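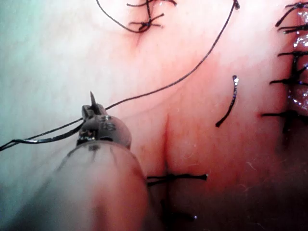

Needle tip up, thread running off two ways, one tied stitch near the top.

Search posts Search

Qistina Pelupessy
2024-02-10
Notes on interrupted stitches in a soft synthetic pad. Mostly about thread length and tails, as those are what I keep getting wrong.

Qistina Pelupessy
Thread first. I had been cutting at 40 cm, which leaves too much slack to manage on every throw. Down to 35 cm now. You lose a stitch per length and gain a loop that stays where you put it.

Qistina Pelupessy
The pad is the Pistlow soft one. It puckers if you look at it hard. A pucker by the puncture usually means the bite was too shallow or the first throw was pulled before the second was ready. Check which before you blame the thread.

Qistina Pelupessy
Needle grip: about two thirds back from the point, square to the jaws. Held closer to the swage it bends. Held closer to the point there isn't enough curve left to come out the other side.

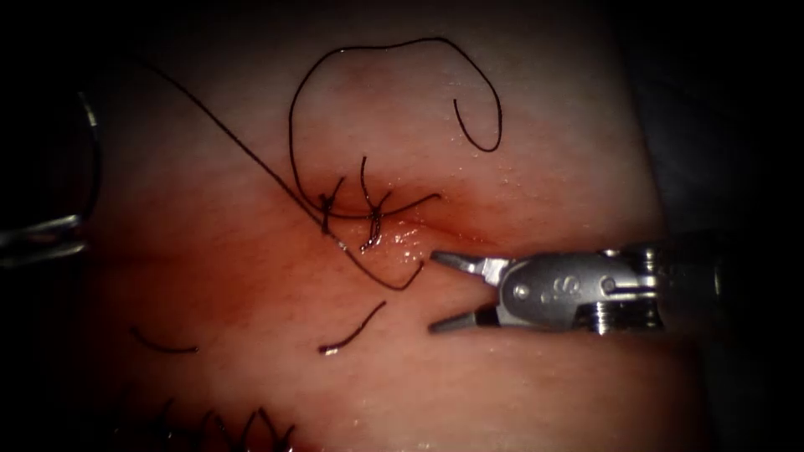
Qistina Pelupessy
Then the loop. Lay it over the upper side of the crease and keep the short tail where the jaws can reach it without crossing the long end. If the tail sits under the loop, stop and move it. Going in anyway gives you a twist you will find two throws later.

Qistina Pelupessy
Tension goes along the pad, never up. Pulling up opens the far edge of the crease and the knot settles on one side. Slow is fine – my best knot in January took 11 minutes and it was still a plain square knot.

Qistina Pelupessy
Black thread on pink is easy to follow until it runs into shadow. I now turn the lamp down a step. Too bright and the pale part of the pad goes flat, so you can't judge depth there.
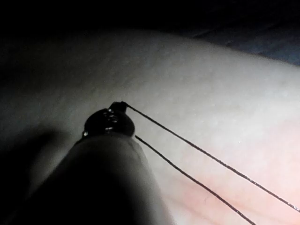
Two fine black lines over the curve, close up. The upper one is nearly straight.

Qistina Pelupessy
Tails: I leave them long until the row is finished, then trim. Cut pieces come off the pad before the next stitch. A stray end near a knot looks exactly like a tail, and I have grabbed the wrong one more than once.

Qistina Pelupessy
Next is a running stitch on the firmer Rana pad, same thread, same needle. I expect the bites to be easier and the spacing to be worse.

Recent from this account
Londgate needle sizes compared
Storing synthetic pads without drying them out
Funa thread, first impressions
Square knot or surgeon's knot on soft pads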